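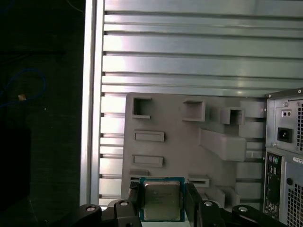

Kits & Services > Assembly Cells

Thread: Galtum bench kit for PC assembly, anyone paid for one?

torquestripe
Galtum quoted us for their bench kit. Gripper with the two-finger set, a printed fixture plate, and what they call a "board skills" package that is supposed to pick a processor out of a pocket and place it. Hardware price is fine. What bugs me is the 82 a month on top for the software, per arm, and it stops running if you stop paying. Sales contact is Birthe Bisgaard, who has been polite and has not answered my question about placement force in two emails.
Their sheet says 90 percent first-try placement. Ninety percent of what? Which socket? Who lined up the part?

mica_washer
We looked at it in September and passed. 90 sounds good until you do the math on bent pins. One in ten going wrong on a board you have to eat is not a product, it's a hobby.

hollowrivet
Depends what counts as wrong. If it misses and stops, you lose a minute. If it misses and pushes, you lose the board. Ask them to split those two numbers.

torquestripe
Asked. That was email number two.

pellworth
I run one, so take this as a paying customer with complaints. Holding a CPU by the edges is the easy part. Ours does it all day with the stock black fingers and I have never had one slip. The trouble is everything after that. The plate is gray printed plastic and the pockets on ours were not all the same fit. Two were tight enough that the arm would fault on the way out. I opened them up with a file, and then the software wanted the whole plate taught again.

mica_washer
So you paid for a fixture and then finished making it yourself.

pellworth
Pretty much, yes. Still faster than drawing one from scratch, which I have also done.

dunmore_k
Going to disagree with the pile-on a little. Printed plates are fine for this. You're holding parts that weigh nothing. We've had one from Bemeck on the bench for 696 hours of run time and the only wear I can find is on the lead-in edges. If it bugs you, print a new one. Try that with a machined plate.

hollowrivet
Wear isn't the issue, layer lines are. A chip sitting a hair crooked in the pocket goes into the fingers a hair crooked, and it's still crooked over the socket. Does Galtum do any kind of look at the part after the pick?

pellworth
There is a wrist camera and it does look. On scuffed heat spreaders mine gets the rotation wrong now and then. New shiny ones are worse under overhead light. I ended up moving a lamp.

torquestripe
That is a useful thing to know and it's nowhere in the sheet. We handle used parts, with worn lids and the printing half gone. If it needs to read the marking to find the corner we're done here.

Iida Riihimäki
I do integration work at Hirvonen, so I have sold against Galtum and you can discount me for that. It shouldn't need the marking, the outline and the notches ought to be enough. But ask for a trial with your own parts, your own towers, and your own lighting. Make them leave the kit for 4 weeks. Anybody can tune a demo for one chip.

dunmore_k
Agree with Iida on the trial. Don't agree that the monthly fee is a dealbreaker. Pillon charges more and you get less.

mica_washer
"Cheaper than Pillon" is a low bar.

torquestripe
Update. Birthe called. No split between stopped and pushed, they "don't log it that way." She offered a trial but on their parts, shipped with the kit. I said our parts or no trial and she's checking. Not holding my breath.

pellworth
If they say yes, get the finger drawings in writing before it ships. They wanted a signed form from me for those and it took forever.

hollowrivet
If they don't log it, I'd assume the pushed number is the bad one. Post the answer either way.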